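Skeven Curtain Panels and Clip Tie-Backs: Three Months In
October 2, 2025
By Luuk De Haan

I bought these in July, when the afternoon sun had started cooking the living room, and I've been meaning to write them up ever since.
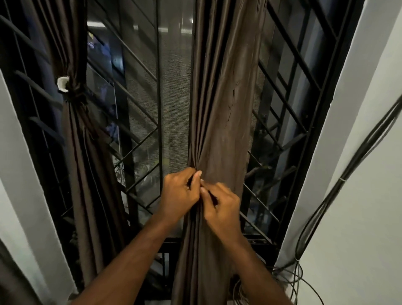

Gathering up the middle panel in chocolate brown, with the left one already tied back.

So, the fabric first. It's smooth with a bit of a sheen, and I was worried it would look like a hotel conference room. It doesn't! The brown is deep and warm and looks really good against the black window grille, which I've never loved and can't take out (rental, long story). Before these I had a set of thin cream ones from Mahama, and every bar showed right through them.

They hang nicely. The pleats drop straight from the top and you get a soft shine along the folds when the light's low. They do come out of the package with creases, though, and Skeven's leaflet says those will fall out in 7 days. Mine took 13, and there are still a few faint lines if you go looking. I gave up on ironing after one panel – the fabric slides all over the board.

Now the tie-backs, the part I was most curious about. Each one is a fabric band with a little white curved clip. You gather the panel, wrap the band, clip it, done. Gathering is the fiddly bit on a panel this long. I start with a fold at chest height and keep tucking pleats in with my fingertips until it's all in one bunch, and if I rush it the bottom flares out crooked and I have to start over. I'm down to under a minute per panel now, which feels like a real life skill.

My one gripe is the color of that clip. White, on dark brown? I'd pay extra for a brown or black one. The Sketa set my sister has comes with matching clips, but her fabric is a lot flimsier, so I'm not swapping.

Washing: cold, gentle, and I spun them at 800. No fading that I can see.

I'd give them a 9 out of 10, and I'm ordering another pair for the bedroom once the gray is back in stock.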